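Stememus two-arm dish handling: a review of the method and the released kit
Posted June 24, 2019
Filed under: Reviews, Manipulation

I own a dishwasher. I have opinions about how it should be loaded, and I have been told those opinions are not as interesting as I think. So when the Doderbridge group put out Stememus, a method for teaching a two-armed robot to move plates between a sink rack and a dishwasher, I cleared my calendar with a speed that worried the people I live with.

Plates, sink, two hands: 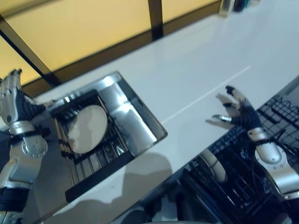
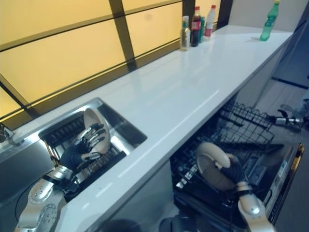
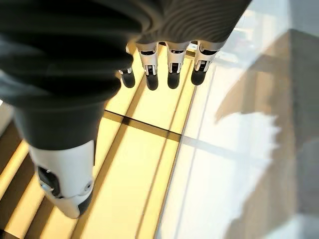
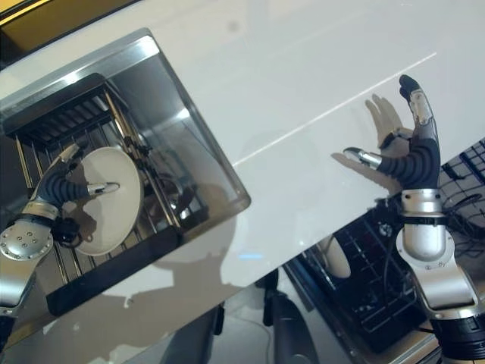

The pitch goes like this. Most plate-moving work uses one arm and a pinch grip, and the learned policy treats the whole job as a single long motion. Stememus splits it. One small network decides which hand should be doing something next. Two more, one per hand, decide what that something is. The hands share a short memory of what each was last holding, and that is the part the authors are proudest of, judging by how many pages it gets.

I spent three weeks with the code, the recorded demonstrations and time on a two-arm rig at Soneo, where they were kind enough not to ask what I was doing with that much crockery.

Setup

Bad. The install notes assume you have the same hands, the same hand driver and the same faith in wrist calibration as the people who wrote them. The calibration script wants 22 poses per arm, and if it dislikes pose 21 it throws out the lot and says "retry" in lower case, like a disappointed teenager. Budget a day. I budgeted an afternoon, then budgeted another one.

The demonstrations are better. You get up to 4000 of them, depending on which download you pick, sorted by task and with the failures left in and labeled. More groups should do this. I learned more from watching dropped plates than from the ten-page appendix on loss terms.

How well it works

The headline figure is 93 percent success on a single plate, rack to dishwasher. I ran 100 trials on the Soneo rig and did worse, though I was using their plates, which are heavier and have a lip that the thumb doesn't care for. Once I added a few dozen demonstrations of my own, the gap mostly closed. I'd call the number fair, with the usual footnote that "success" here means the plate is upright in a slot when the clock stops. It does not mean the right slot. It certainly does not mean the slot I would have picked.

Where the method shines is timing. With the older single-policy baseline, the idle hand drifts. It wanders over to see what the other one is up to and gets in the way, a habit I know from every kitchen I've cooked in. With Stememus the idle hand stays put until the chooser calls on it. You can turn the shared memory off with a flag, and when I did, both hands went for the same plate often enough that I turned it back on and apologized to the plate.

Where it doesn't shine is anything that isn't a plate. Cups are supported "in principle." I tried six kinds of cup and I now have a firm view of that principle. Bowls are fine if they are shallow. Silverware is not mentioned in the paper, and I respect that.

Wrist cameras

The method wants a camera on each wrist as well as one at the head. The paper says the wrist views matter most in the last few inches before contact, and my runs agree. With the head camera alone, the right hand closed early on the rim over and over. Shiny surfaces are still a nuisance. Glare in a wrist view makes the policy hesitate, and a hesitating robot holding a plate is a hard thing to stand next to. I pulled a blind down and things improved. The authors say a training fix for glare is due in July.

Compared with Bako

The obvious rival is Bako, which does the same job with one planner and a lot of hand-written rules. Bako is slower and dull to watch. It is also much easier to repair, because when it does something stupid you can find the line that told it to. With Stememus you collect more demonstrations and hope. If you have one rig and one tired engineer, get Bako. If you have people to do the demonstrating and a high tolerance for retraining overnight, Stememus is the better method, and it moves in a way I could almost call polite.

Scores

Idea: 9 out of 10
Results: 7 out of 10
Documentation: 3 out of 10, one of those points being for the font
Dishwasher loading, as judged by me: 5 out of 10. Plates should face the center.

I'll rerun the trials when the glare fix comes out, and add the cup results if there are any I can stand to publish.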